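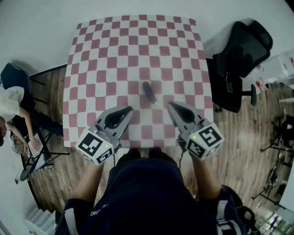 Does a collection of old sermons need to be read in the order the preacher gave them?

Any order will do for most readers, and the files are arranged so that you can begin wherever you like, though the Advent and Lent sermons do lean on one another and are happier read as a run.

The Worlow Sermon Texts

Welcome, and thank you for taking an interest in these. The collection is a set of plain text transcriptions of sermons and short evening talks given at Worlow chapel and at its smaller daughter chapel in Plumumell, taken from the handwritten notebooks that both congregations kept in their vestry cupboards for longer than was good for the paper. I began typing them up for my own reading, one winter when I wanted something steady to do in the evenings, and it grew from there (as these things do!) into something that other people asked to borrow. This file tells you what is in the folder, how it was put together, and where you ought to be a little careful with it.

Version and date

This is release 2, put together on 3 May 2021. The first release had the Worlow notebooks only. Plumumell has now been added, along with a good many corrections sent in by kind readers, most of them about Bible references where I had read a 1 as a 7.

What is in the folder

sermons/ holds one text file for each sermon, named by chapel and then by notebook and page.
talks/ holds the evening talks, which are shorter and a good deal chattier.
index.csv lists every text with its chapel, season, main Bible passage and, where the notebook gives one, its title.
themes.csv gives one or more theme words for each text.
notes.txt is a long and rather untidy list of words I could not read.

The sermons mostly run to 3000 words or so once typed, though one Good Friday sermon is a single page and I think it is the best thing here. The talks can be very short indeed, and a few are no more than headings with a hymn number beside them.

How the texts were made

I typed everything by hand from the notebooks, then read each one back aloud against the page. Reading aloud was slow but I would do it again, as the ear catches a missing "not" far more readily than the eye does, and a missing "not" in a sermon on the commandments is no small matter. Spelling has been left as it was written. Underlining is shown with a low line on either side of the word, and words crossed out by the preacher are kept in square brackets with a dash in front, so that [-wrath] means he wrote "wrath" and then thought better of it. I did wonder about leaving these out. In the end they seemed to me some of the most interesting places in the whole collection, especially in the sermons on judgement, where you can watch a man soften a sentence two or three times over before he is content with it.

Where a word could not be read I have put [?]. If more than 40 words in one text could not be read, that text has been held back until somebody with better eyes than mine can look at it.

The themes

Theme words were chosen from a fixed list of 70, which is printed at the top of themes.csv. They include the ones you would expect (grace, mercy, temptation, harvest, the Sabbath) and some that only make sense locally, such as "the flood", which in Plumumell nearly always means the river and only now and then means Noah. Please do look at the text itself before relying on the word. I have also marked doubt and unbelief as two separate themes. The preachers themselves used them quite differently, with doubt treated as a thing that might happen to anybody on a wet afternoon, and unbelief as something more settled. A friend who has used the files for a study group tells me I have been inconsistent about it, and I dare say that is fair.

Things to be careful about

The notebooks are what the preachers meant to say. What was said from the pulpit may have been quite another thing, and there are notes in the margin such as "tell the one about the ferry" for stories that were never written down at all. There are also gaps. August is very thin in nearly every notebook, when visiting preachers came and took their papers home again with them.

Some of the opinions about other churches are of their time and are unkind, and I have not trimmed them. A few talks mentioned families in the congregation by surname, and those surnames have been replaced with a row of three dots.

Using the texts

The Ankrah reading room looks after the notebooks themselves and has agreed to the typed texts being shared freely for reading, teaching, worship and private study. Please don't sell them. If you use a passage in print, a line saying "from the Worlow Sermon Texts, release 2" is plenty.

The files are plain text and will open in anything. If you would like to search them all together, Clemska, the small word-finder that comes in the tools folder, will do it, though it is rather fussy about apostrophes and you may need to look for "Lords" as well as "Lord's".

Corrections

Please send them! Give the file name and the line, and tell me what you think the word should be. I keep a list and work through it in the darker months.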